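Neighbors get a close look at kitchen robots at Fludetti open day

The line was already out to the sidewalk when Fludetti opened its doors one mild afternoon in February, and it stayed that way until closing time, which pleased everyone who had spent the week baking for it. By the end, 800 people had come through the building on Willems Street, plenty of them with strollers, grandparents and damp umbrellas in tow. 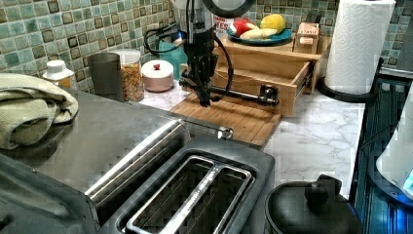 Fludetti has been working on household automation for years now, mostly out of sight of the people who live around the corner, and the open day was its way of finally saying hello. Visitors went into the demonstration kitchen in small groups for a talk of 40 minutes, and it was a pleasure to hear how quickly the questions turned to everyday things (could it butter toast? would it do the dishes?). The kitchen helped with that, I think, because it looks so much like one of ours, with a toaster on the counter, a jar of colorful cereal by the tiles and an apple and a lemon on a blue plate, and the gripper hanging down right there among the groceries.

The talk was given twice an hour by staff from Bendusach, Fludetti's partner in the project, which goes by the name of Flanex. They were patient and cheerful about it, even with the very small boy who wanted to know whether robots get hungry.

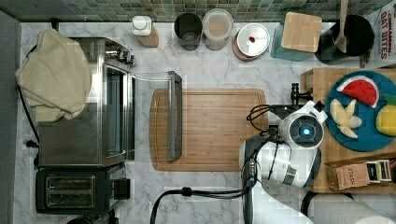 The arm at the counter in the demonstration kitchen, beside a plate of toy fruit.

Afterward there was coffee and lemon cake in the front hall, and a table where children could draw the robot they would most like to have at home. The drawings will hang in the lobby through the spring, and families are welcome to stop by and look for theirs.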